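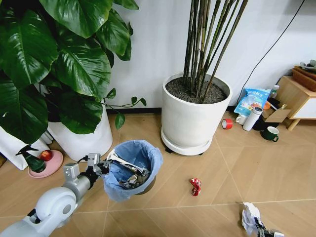

**The Plirlow Code** is a voluntary code of practice for robots that pick up litter and handle waste bins indoors, in homes, offices and small workshops. It is published by Birkard, a private testing house in Fadville, and is now in its second edition. The code is not a standard in the formal sense. It carries no legal force, no outside body checks how it is applied, and the only laboratory allowed to issue its mark is the one that wrote it.

## Background

Household robots fall between several sets of rules. Rules for factory arms mostly assume fences, trained staff and a fixed job. Rules for household appliances assume a machine that does one thing and stays where it is put. A two-armed machine that reaches down to the floor beside someone's house plants fits neither very well, and Birkard began drafting the code on those grounds. Critics have noted that it was also looking for paid testing work at the time.

The first edition dealt only with gripping force and stopping distance. The second added clauses on sorting, liners and what the code calls "doubtful objects".

## Main provisions

The code is divided into 6 parts. The ones most often quoted are these:

- **Part 2, Bins.** A bin may be held by the rim or the body. If it has a liner, the gripper must not tear it or pull it loose. A bin that is lifted must be kept as low as the job allows.
- **Part 3, Two-arm working.** When one arm holds a bin and the other collects, neither may cross above the other while loaded.
- **Part 4, Doubtful objects.** Anything the machine cannot class as rubbish must be left alone and reported to the user.
- **Part 5, Surroundings.** Hanging cables, plants, open containers and anything that might spill are to be treated as no-go zones, with a margin set by the maker.

The last phrase has drawn a good deal of comment. A margin set by the maker can be as small as the maker likes, and the code gives no lower limit.

## Testing

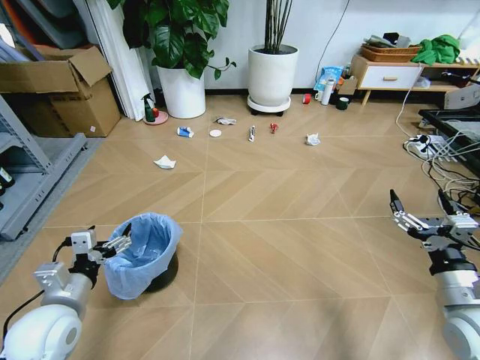
*Reading time: 4 minutes*

The test in the annex calls for a hard floor with loose litter on it, a lined bin, and ordinary belongings left along the walls. Crumpled paper and wrappers are the usual litter. Plants, cups, bottles and trailing cables are allowed as background, and the test house decides how close they stand. A machine passes if it clears the floor in 2 runs out of 5 without touching anything it should not.

That pass mark is low by any measure. Birkard's view is that early machines need a target they can reach. The opposite view is that a cleaner who left the job unfinished on three days out of five would not be given a certificate for it.

There is a second weakness. The test room is known to makers in advance, and nothing in the annex stops them from tuning a machine to it. Chamoun, a maker of domestic arms, has used the mark in its sales material since the first edition, but has not published results from any other room.

## Criticism

Part 4 is widely seen as the most useful section and the least tested. Crumpled paper might be waste, or it might be a receipt somebody wants. The annex contains no trial in which a wanted item is placed among the litter, so a machine that throws away everything on the floor can pass.

The wording is loose in other places too. "Tear" is defined, "pull loose" is not -- and a liner that slips down inside the bin is the more common fault in daily use. Hygiene takes up one short paragraph, which says that grippers should be cleaned "as needed".

Supporters reply that a thin code is better than none, and that the mark at least obliges a maker to write down how its machine stops. Whether buyers know how little else it promises is another matter, as the label itself shows only the name Plirlow and the edition number.

## See also

- Collaborative robots
- Domestic robots
- Self-certification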